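Working group on cell rules - minutes, January 2, 2026

I took the notes again, so blame me for the spelling. We met in the small room at Vollalmont and got through most of the list.

1. Two-arm handling
We spent ages on this one! The old rule only talks about one arm at a time, and that's no good when two grippers share a carton. Agreed wording: both arms stop if either one stops, and neither lets go until the item is supported from below. Brinow wanted a closing force limit of 17 newtons for thin paper boxes, and I'm happy with that as a start.
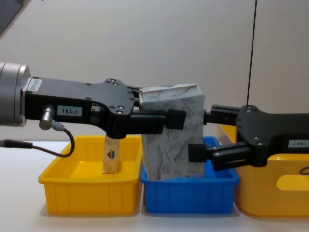 2. Labels and cables
Every gripper keeps a readable ID label, facing out. Loose cable gets clipped back before a run - Kröger asked for "where practicable" and we said no (sorry, Kröger).

3. Test runs
Stosholm has logged over 200 runs under the draft rules, 76 of them with cartons. We'd like the stop times split out by bin colour before the May meeting.

4. Still open
Who signs off a changed bin layout? I'd go for 2 signatures, others thought one was plenty. Carried over. I'll send round the new wording for item 1.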